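Casum Coffee Notes: data card

Version 2. Maintained by Simone Holanda. Last edited 5 March 2026.

What is in it

1,090 tasting notes written by customers and staff at cafes that buy beans from Sarna, a small roaster. Each row has a note, a score, the name of the roast and the brew method. The notes are in English. A few were translated from Turkish by İlker Kozan, and those rows are marked "tr" in the source column.

The roaster would like you to know that the notes show people can tell its two house roasts apart. I am not convinced, and I cleaned the file.

How the notes were collected

Cards sat on the counter next to the register. People filled them in if they felt like it, which mostly means people who already liked the coffee. The roast name was printed at the top of every card. So when a note on the Karaca roast says "dark, smoky, like the name," I would not put much weight on it.

Ilham Kwok typed up the cards. Spelling was left alone except where a word could not be read, and those spots are marked [?].
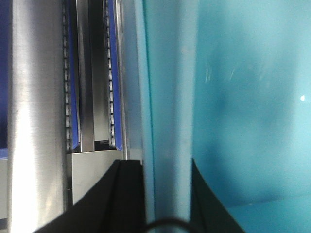 Brushed stainless steel next to a turquoise surface.

Scores

Scores run from 1 to 10. Almost everything is a 7, 8 or 9. You can average them if you want to, but I don't know what the average would tell you. There was no guide on the card, and one person's 7 is another person's "fine."

Blind set

In April of last year Yavuz Akgül talked Sarna into a blind round with plain cups and no roast names. That gave us 164 notes, kept in blind.csv and also counted in the total above. In these the words "smoky" and "nutty" turn up for both roasts with no pattern I can find. If you only have time for one file, use this one.

Known problems

Brew method is missing from most of the early cards. Do not fill it in from the cafe name, as cafes changed equipment.

The Jellik cards had a list of flavor words printed on the back. Notes from there lean on that list heavily. Filter them out before you count words.

Some people filled in more than one card. We did not collect names, so there is no way to remove repeats.

Notes are cut at 400 characters. The full cards were not kept.

Please don't use this for

Claims that one roast is better. Training anything that is supposed to predict what a person will like. Ad copy, although I hear that has already happened.

Contact

Questions about the files go to Simone. Questions about the roasts go to İlker Aydoğan at Sarna, who disagrees with most of this page.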